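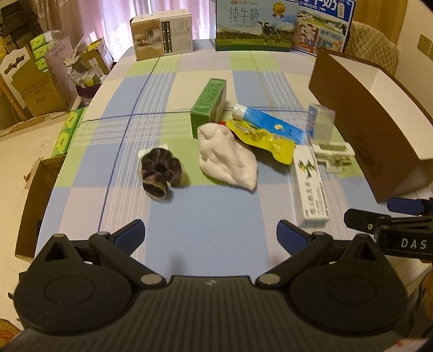
Gripper view of a mixed tabletop: pads apart, cloth between them, a second gripper coming in at the right.

Drikley: jaw state, object masks and pick order from gripper video

Search this repository
Go to file
Filter by label

6 min read

Read this before you clone it

Drikley takes video from a camera on a hand-held two-finger gripper and writes out three things for each frame: how far the jaws are open, a mask for every object on the work surface, and an order in which a planner might pick those objects up. The first works well enough to use. The second works on some tables. The third is the part people ask for, and it's the part we trust least.

The package, the labels and the checking scripts are kept at Arnley. The pick-order module is a port of the Vahidi planner with the arm model taken out. The masks come from Zellov, our own fork of an ordinary segmentation network, and the fork is mostly changes to the data loader. If you were expecting a new method, there isn't one.

What's in the set

2,565 clips, each with a jaw track. 1,000 of those have object masks checked by hand. The rest have masks straight out of Zellov, and they are marked "auto" in the index. Please don't report a score on the auto masks. You would be measuring how well your model agrees with ours, and ours is wrong in ways that repeat.

Every clip was taken in a furnished room with household goods. We kept patterned cloths, packets with shiny print and soft things with no fixed outline, as these are what break the masks. No clip has a plain background.

Files

index.csv, one line per clip, with the label status
jaws/, one track per clip, pad gap as a fraction of fully open
masks/, run-length masks, checked and auto in separate folders
order/, pick order as written by the planner, plus a hand-written order where we have one
tools/, the viewer, the checker and the converter

The converter writes the old layout as well. We'll drop that in October, so if your loader still reads the old one, change it before then.

Jaw state

This is done with two keypoints, one on each finger pad, and a short filter over time. The pads are blue and the body is black, and that does most of the work. We tried a learned model and it beat the keypoints on the validation split by a margin too small to care about, while failing badly as soon as the pads were a different colour. The keypoints fail then as well, but they fail loudly: the track goes to "unknown" and stays there.

Two known faults.

A second gripper in view. The image at the top of this page has one, with a blue pad of its own. The early keypoint finder would sometimes take that pad for one of its own pair and report a jaw gap wider than the gripper can open. We now limit the search to a fixed region above the gripper body. It helps until the second gripper reaches into that region, and in two-handed work it often will. The track carries a flag called other_pad. Filter on it if you need clean numbers.

Thin things in the grip. With a tissue or a bag held between the pads, the track reads "closed" and there's no way to tell from the gap alone that anything is held. A closed jaw is not a grasp label. We've seen it used as one in other people's code, so it gets its own paragraph in this file.

Object masks

Zellov does best with boxes. Upright milk cartons and product boxes along the far side of a table are found nearly every time, even when the print on them is busy. It is poor with anything that creases.

The trouble on a table like the one above starts in the middle. A crinkled yellow packet lies partly over a toothpaste tube and against a white sock. Zellov's usual answer to that sort of heap is two objects: one for the packet along with whatever it touches, and one for the bit of tube that sticks out. The squares of the cloth cause a separate fault. White or pale objects with soft edges lose part of their outline to a white square, and the mask ends up with a straight side that the object doesn't have. If you see a sock with a corner, that's why.

Clear plastic is worse. The network tends to find the label and miss the container round it. The hand-checked masks cover the whole container, so this counts as an error in the scores, as it should.

Small prints on packaging also get masks of their own now and then. A cow on a carton is not a cow, and a pictured appliance is not an appliance. The checker has a rule for this (drop any mask wholly inside a flat printed face) and the rule has its own failures with stickers and tags.

Pick order

The Vahidi planner wants a full arm model and a depth map. We give it neither. What is left after the port is a graph of which mask seems to lie on top of which, and a sort that takes the topmost thing first and breaks ties by distance from the pads.

All of that depends on the masks being right. When packet and tube are merged, the planner sees one object with nothing on it and puts it first. The output looks sensible. It prints a neat list with confidence values, and the values come from the sort, so they say nothing about whether the objects exist. We left them in for people who need the column. We would not steer anything with them.

We compared planner order with hand-written order on the clips that have both. There are 3 hand orders per clip, written separately, and they often disagree with each other. People don't share one idea of which sock or carton to move first. Any single accuracy figure would hide that, so we don't give one. The comparison script is in tools/ and will print whichever figure you prefer, along with the setting you chose to get it.

Running it

Install with the requirements file. Then:

drikley jaws CLIP
drikley masks CLIP --checked-only
drikley order CLIP --show-conflicts

The --show-conflicts option is off by default for speed. Turn it on. It lists every pair where the on-top-of link points both ways, and on cluttered tables that list can be longer than the order itself.

A graphics card is needed for the masks. Jaw tracks run on a laptop.

Splits

Train, validation and test are divided by room, and no room appears in more than one. An earlier release divided by clip. Scores on it were much higher and they were of no use, as the network had learned the cloths and curtains. If you find a paper or post quoting the older numbers, check the split first.

What we'd not use this for

Closed-loop control of any kind. The masks flicker between frames and the smoothing adds delay.
Claims about new objects. Household packaging from a small number of shops makes up most of the set.
Force or grip quality. None was measured.
Reading text. Some packaging has Chinese print, some has other print, and no text labels are supplied.

Version notes

Release 6, 18 Jun 2026. Split by room. The other_pad flag added. Container masks redone to cover the clear parts. The pick-order confidence column is unchanged and still not a probability.

Open problems, in the order we'd fix them: merged masks on soft heaps, the search region for pads when both grippers are close, and the viewer, which draws masks one frame late on some machines.

Comments

Reader comment
Is other_pad set per frame or per clip? The index has one column for it but the tracks have another.

Reply from maintainer
Both. The index column is true if any frame in the clip has it. Use the one in the tracks.

Reader comment
We trained on the auto masks and got a better result on the checked test split than with the checked masks alone. I think the warning is a bit strong.

Reply from maintainer
Training on them is fine. The warning is against scoring on them. Could you post the per-class table? If the gain is all in boxes I'd expect it, and I'd want to see the soft items before changing the text.

Reader comment
Boxes, mostly. Socks went down. Will post the table.

Reader comment
The converter drops the last frame of each clip when writing the old layout. Patch sent.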